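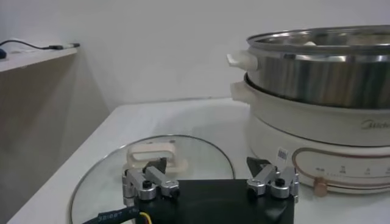 We bought the Ponard two-finger gripper in June, a pair of them, after going back and forth for most of the spring between it and the Drosarer. I run a small shop that sets up test stations for companies that make kitchen equipment, and I do the buying as well as most of the wiring. This review is written from the buying side. If you want torque curves, the maker has them on its site.

The price was $2,349 per gripper, with the mounting plate and one set of fingertips. The Drosarer was cheaper on paper, but the plate, the cable and the software license were all separate lines on the quote, and by the time I had a working station priced out the gap was gone. If you are comparing quotes, make both sellers list everything down to the screws.

What you get is a linkage gripper. The fingers are metal links held with hex-head screws, and the tips are small dark wedges that come to a fairly narrow end. The wedge shape is why I picked it. Our jobs are lids, handles, knobs and steamed food, and a wide flat pad is no good when you have to get down beside a bun inside a steel pot. A narrow tip gets in next to the bun and still gives you something to close with.

It does have limits. A soft bun will dent if you leave the force at the factory setting. I turned ours down to the lowest step and then had to bring it back up for glass lids, so plan on keeping separate settings for each item. Switching between them takes a line in the program and is not a big deal once it's set up. The first afternoon of it was slow going.

Polished steel was harder than I budgeted for. A shiny pot throws reflections all over the place, and clear glass on a white table is close to invisible to a cheap camera. We ended up spending extra on lighting and on a better camera, and none of that was in my first budget. If your work involves glass or stainless, put a line in for it now.

Cable routing is my main complaint. The cable is thick and stiff and doesn't like tight bends. The ties in the box are too short for it. I bought longer ones for a few dollars and moved on, but at this price they should be included.

Here is how the rest of the money went, in case it helps someone plan:

Spare fingertips: $97 a set. Buy one set per gripper at the start. They do wear, and shipping took seven days when I ordered late.
Cable ties, sleeves and small hardware: $100 for both arms, and we have plenty left over.
Table: we already had a plain white one. It's fine for the weight, but I would get something less reflective next time.
The appliances and the food: small money each week, though it adds up. Steamed buns don't keep, and a bun that has been handled all morning is no use for testing in the afternoon.

One arm or two is the other thing people will ask. I planned for one and changed my mind before ordering. With one arm, every job that involves a pot and a lid turns into a string of pick up, put down, go back. With two, one can work in the pot while the other stays down by the lid. It doubles the gripper cost and adds to the programming time, and for our work I think it was right. For simple sorting I would stay with one.

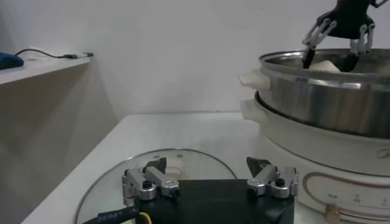 Acuña disagreed with me on that last point after reading a draft of this, and said a shop on a first budget should buy one arm, run it for a season, and put the rest into spare parts and training. A second arm that sits idle while you learn the first is money you can't get back, was the argument, and the price on a second unit rarely goes up.

That's fair. We had done this kind of work before with older arms from Havano, so the learning part was shorter for us. If you are starting from nothing, I would lean toward the one-arm plan too – but get the controller that can take a second arm later. The upgrade is easy to quote up front and annoying to add afterward.

Support has been decent. I wrote twice and got a useful answer both times, once the same afternoon. The manual is thin on force settings and good on everything else.

I would buy it again for lids, handles and soft food. For heavy pots I would look at something with a longer stroke and a wider pad. Ours are staying on the bench through the end of this contract, and I have another set of fingertips on order.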